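Voninby wood shop opens its doors to evening beginners

The smell of fresh sawdust is back on Shaikh Street! The community wood shop in Voninby has started its new season of evening classes, and the first round filled up so fast that a second group had to be added before the sign-up sheet came down.

The shop sits in the old feed store next to the rail crossing, a long, low building that stood locked up for years until the town took over the lease. Now there are workbenches down both sides, a rack of hand planes by the door and a wall of clamps in every size you could want. Classes run from 6:30 p.m. to 9 p.m., and you don't need to have picked up so much as a chisel before.

"People walk in saying they're hopeless with their hands, and by the end of the night they're planing curls so thin you can read through them," said Tarek Lamrani, who teaches the beginner course. "I love that first hour. Everyone goes quiet and then somebody laughs because the plane finally bites."

Lamrani spent most of his working life building stairs for a firm in Wutel, and he teaches the way he was taught, with hand tools first and machines later. Students begin by squaring up a scrap of pine, move on to gluing up strips of hardwood, and then choose a small project for the house. Picture frames, step stools and spice shelves have all been popular, though kitchen pieces win by a mile.

Itzel Ventura took the course last winter and liked it so much she now helps out on the late shift, which mostly means sweeping up and talking nervous newcomers through their first glue-up. Her own first project was a knife block. The slots came out crooked (she still uses it every day).

"I gave my second one to my sister and kept the crooked one," Ventura said. "You remember every mistake in it, and I kind of like that."

The wood itself is a big part of the fun. Much of it is offcuts from Detivov, the flooring mill out past the reservoir, which sends over a truckload each month of walnut, maple, cherry and whatever else is left on the floor. Students dig through the bins and hold pieces side by side under the lamps, hunting for colors that look good together – and yes, there has been some friendly arguing over the best bits of walnut.

The shop has 608 members on its books, and the yearly fee stays at $30 this season. That covers use of the benches and hand tools during open hours. Classes cost extra, with wood and glue included, and anyone under 16 needs to come with an adult.

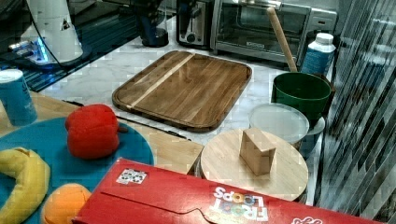

A cutting board in mixed brown strips with one pale stripe.

There's more on the way, too. The shop has raised $700 toward a new band saw, and a sale of finished student work in June should help close the gap. Last year's sale ran out of serving trays before lunch, so Lamrani is asking members to start early and bring in anything they're willing to part with. Bakers from the Saturday market have offered coffee and rolls for the helpers.

Two places are still open in the late group, and a waiting list has been started for summer. Sign up at the front desk during open hours, or leave a note in the box by the side door. Wear closed shoes, tie back long hair and bring a pencil – the shop never seems to have enough of them.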